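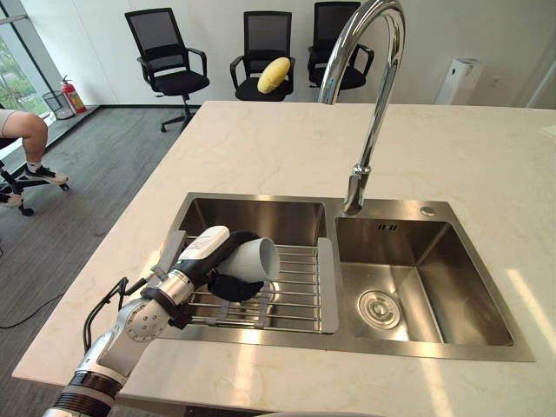 Pas dormi. Rentrée de l'hôpital trop tard pour dormir et trop tôt pour téléphoner à qui que ce soit, alors la vaisselle. Celle de ma mère. Trois jours qu'elle attendait.

La maison de Pomurcombe, vendue. Signature lundi. Les gens de chez Horrocks passent à huit heures avec le camion, ils prennent tout, même les rideaux, ils ont dit 300 pour l'enlèvement et j'ai dit oui sans écouter. Mon frère voulait discuter. Trop tard, mon frère.

Eau chaude. Éponge. Les bols d'abord, parce qu'elle commençait toujours par les bols. Moi je fais les verres en premier, on s'est disputées là-dessus un hiver entier, en février, il pleuvait, on n'avait rien d'autre. Bon. Les bols. Puis les assiettes de Stukow, le service de mariage, bord bleu, il en reste 2. Rincer, égoutter, essuyer, papier journal. Carton. Suivant.

Le lave-vaisselle, elle n'en voulait pas. Offert pour ses 81 ans, on avait cotisé. Elle y rangeait les casseroles, propres, lavées à la main. « Ça ferme bien », elle disait. Pendant des mois j'ai cru que c'était une blague.

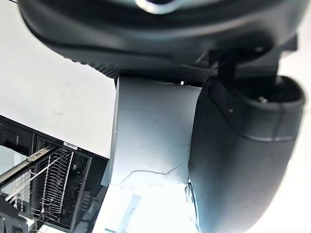
Je vide quand même. Deux casseroles, un couvercle qui ne va sur rien, la louche. Au fond, sous le panier, une enveloppe dans un sac de congélation. Évidement. Elle cachait tout. Les clés dans la farine, les ordonnances dans le four, et un Noël entier à chercher son dentier qu'elle avait sur elle.

Je m'assois par terre. J'ouvre pas tout de suite. Les mains mouillées, je m'essuie sur le jean, ça sert à rien.

Dedans, des billets. Des petits, des vieux, un élastique qui casse quand je tire. Et un papier, son écriture penchée : pour Cotley, 2355. Rien d'autre. Cotley c'est la mer, c'est la pension où on allait avant que papa parte, une chambre pour quatre et du sable dans les draps. Elle n'y est jamais retournée. Elle disait que c'était laid, maintenant. Elle disait que le train était trop cher.

Je remets tout dans l'enveloppe. Je la ressors. Je la pose sur le plan de travail, près de l'évier, loin de l'eau. Et j'appelle mon frère, tant pis pour l'heure, ça sonne, ça sonne, je raconte n'importe comment, le couvercle, l'élastique, la mer.
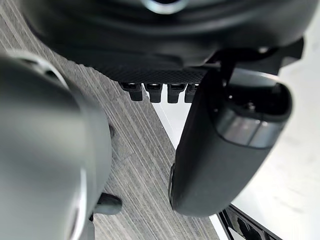

Il me demande si j'ai regardé dans le four. Il dit que Cotley, elle lui en parlait tout le temps, à lui, qu'elle voulait la chambre du haut, celle avec le balcon, et qu'il faudrait garder les assiettes.

Je regarde le carton. Déja scotché.

Sept heures moins dix. Je cherche les ciseaux, ils sont emballés aussi, je prends les dents.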